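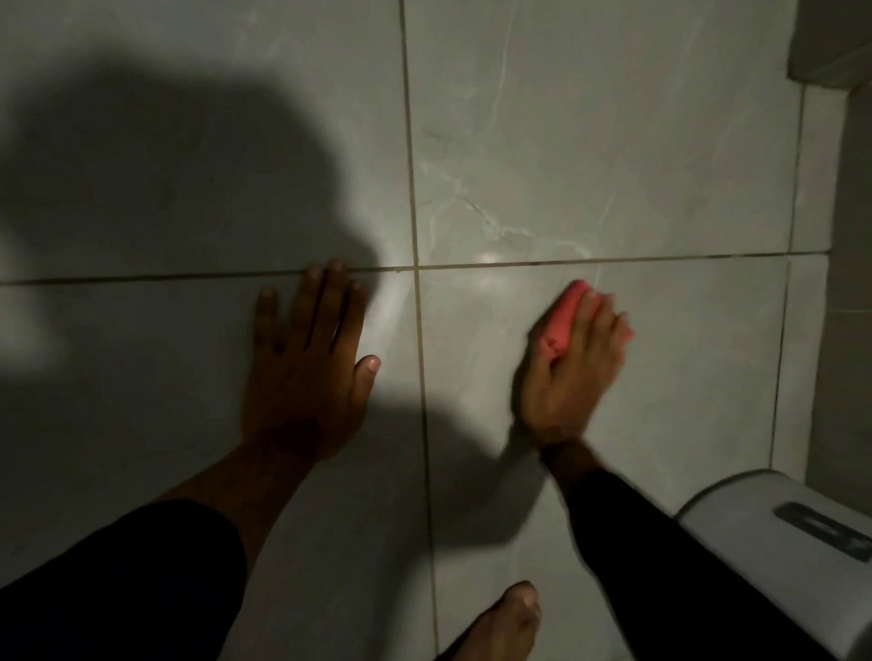 Skemia Walker's Poncho, Second Version

The first Skemia poncho was a good poncho with one bad habit. In a side wind it went up over your head and stayed there, and you finished the stage looking like a tent somebody had lost. We sold it for several seasons. People wrote to us from most of the towns between Irún and Santiago, and the letters had a certain sameness.

The second version has side snaps. It also has a longer back, a better hood and a front zipper that opens far enough to let you out of it without help. We'd like to say we thought of all this ourselves. Most of it came from the letters.

What it's for

Walking the Camino, mainly, and above all the Norte and the Primitivo, where it rains in Asturias the way it's sunny in brochures. It goes over you and your pack in one piece, so you don't need a separate pack cover, and you don't need to stop and find the separate pack cover, which lives at the bottom of the pack.

It will do for Galicia in spring. It will do for the Meseta in October, when you'll carry it for days and resent it. We don't recommend it for high mountain routes in winter or for anything involving ropes.

The details

Weight: 304 grams with its bag
Pack capacity: fits over packs up to 34 liters
Sizes: Regular, Long
Fabric: coated ripstop nylon, taped seams
Closure: half-length front zipper with storm flap, snaps down both sides
Hood: stiffened brim, drawcord at the back
Pockets: one, on the chest, for a folded map or your pilgrim credential in a plastic bag (use the plastic bag)
Colors: moss, slate, traffic orange
Bag: attached, so you can't leave it in the albergue. You can still leave the whole poncho in the albergue, and plenty of you do.

About the color

Moss is the one everybody orders. Traffic orange is the one we'd wear. A good deal of the coastal route follows roads at some point, some of them with a narrow shoulder and a bus on it, and in heavy rain moss is a very accurate match for a hedge. Slate looks best in cafés.

Sizing

If you're of average height and carry an ordinary pack, take the Regular. If you're tall, or if your pack has a sleeping mat rolled on top and a pair of wet sandals hanging off it, take the Long. The pack uses up more cloth than you expect. Try it at home with the pack loaded, and have somebody else look at the back. A Regular on a tall walker leaves a gap at the knees that fills your boots.

Getting it on in a wind

Turn your back to the weather. Hood first, then front, then reach behind and pull the tail down over the pack. Fasten one snap on each side before you do anything else. If you're walking with someone, ask them to pull the tail down. If you're walking with someone you've stopped speaking to, this is a decent way to start again.

Don't run your hip belt over the outside. It feels secure and it channels water straight into your lap.

Will it keep me dry?

From rain, yes. From yourself, less so. Any waterproof will make you sweat on a climb, and the poncho does better than a jacket only because the sides let air through. Open the zipper on the way up and close it at the top. Your legs below the hem will get wet. We sell rain skirts, too, and they take some courage the first time.

Care

Shake it out and hang it up overnight if there's a hook left. Wash it by hand in cool water with a little plain soap and rinse it well. No fabric softener, no bleach, no dryer, and please, no radiator. One customer sent us back a poncho with the exact pattern of a radiator melted across the shoulders, asking if it was a fault. It was a very clear print.

Don't store it wet in its bag until January. You'll know if you have.

Repairs and returns

The poncho is guaranteed for 2 years against failed seams, zippers and snaps. Brambles, barbed wire and dogs aren't covered, though we'll patch the damage for the cost of postage if you send it in clean. Unworn items can come back within 14 days. We do check. A poncho that has been to Ribadesella has a smell.

For repairs, write to Declan Wragg at our Prullcombe workshop and say where the damage is. A strip of tape stuck next to the hole helps him a lot. A long account of the walk helps less, but he reads them.

Goes with

Drirkik Dry Sacks, set of mixed sizes. For the things inside the pack, on the theory that something always gets in.

Bramwell Rain Skirt. See above regarding courage.

Skemia Brimmed Cap. Wear it under the hood if you have glasses. The hood's own brim is good, but drizzle comes in sideways on that coast and takes no notice of it.

Availability

Regular is in stock in all three colors. Long is in stock in slate and traffic orange. Long in moss ships from Monday, October 21, 2024, and can be ordered now. We can send to an address in Spain, but please make it a hotel or post office that has agreed to hold it for you. "The albergue after the bridge" has been tried.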